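August, late, kettle on for the second time

I meant to write last night and fell asleep with the lamp on, so this is two days squeezed into one. The Saxena fingers arrived at last. Suleiman had the box open before I'd hung up my bag, and we spent a good while just squeezing things with them by hand like children in a toy shop — a sponge, my glasses case, the end of his sleeve. They're softer than the Herkico pair and a bit wider at the tip, and I'll admit I had already decided I was going to like them.

So then the question was how to be fair about it. Ayodele is very firm on being fair. She wanted the same arm, the same controller settings, the same cupboard and the same folders for both sets, and no quietly nudging a folder straight when we thought she wasn't looking (I have done this, I am sorry, I will not do it again). We settled on 70 pulls for each set, and I kept the tally in the back of this very notebook, which is why the last pages are such a mess.

The Herkico fingers dropped 16. The Saxena ones dropped six, and I did a small dance by the printer. But the soft ones are slow to let go. They cling to the plastic covers, and twice the folder came back out with the hand after we thought it had been put away. Suleiman says a wider opening on release would cure it. Ayodele says that would have the knuckles knocking against the doors, and she's probably right, she usually is about doors.

The other thing I want to remember is the camera. With the old Pridach one up on the head, everything under the top goes murky, and the arm gets shy and hovers. The Sanorico copes much better with the dark part of the cupboard, though its cable is stiff as a broom handle and I spent half of lunch re-taping it. I'd still keep it. I'd even put up with the cable.

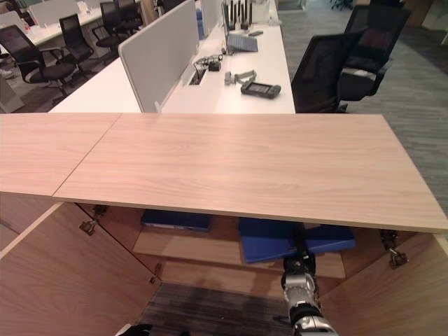
Photo: Ayodele Onuoha, cupboard trials

I like this one, with the doors swung wide and the arm coming up from below toward the blue folder on the right, the tilted one. The tilted ones are what I lie awake over. A flat folder you can plan for, but a leaning one gives you a corner and an edge and not much else, and the fingers have to make up their minds.

Tomorrow we try the wider release, slowly, with Ayodele's hand on the stop button. If it goes well she wants to run over 300 pulls by the end of the month, and I've promised to bring plums. Must also ask about a softer cable, and find my glasses case, which I think is still in the box with the spare fingers.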